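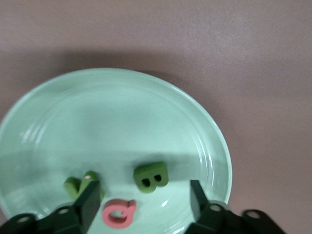 Letters on the green plate at Bukano.

I got to Bukano at 11 on a Friday, and the woman who runs the letter table was already sorting. She put a coffee in front of me, pushed a pile of letters my way and told me to make myself useful. So we talked with our hands full, which I loved!

She started the table with 5 secondhand sets from a shop called Naria, all mixed together in one bag. "I thought I'd bought the alphabet five times," she said. "I had bought maybe three and a half, and so many of the vowels were gone."

Now she has 252 letters, and yes, she knows the number by heart. The plate is for whatever a child is working on that morning (a name, a pet, a rude word if they can get away with it). "They like a plate. It feels like being served something."

I asked about capitals and lowercase, because I'd been mixing them up in my pile and she kept quietly fixing it. 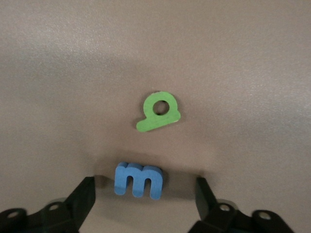

"Lowercase is where the fun is," she said. "You turn one around and it's a different letter. A four-year-old thinks that's magic, and I'm not going to argue." She doesn't correct anyone who has a letter on its side, either - she just waits, and most of them turn it themselves.

And the colors? She laughed at me. "I tried sorting by color for a week. Very pretty. Then a boy wanted to spell 'bus' and we were there until lunch."

Before I left she had me check under my chair for strays. I found an s.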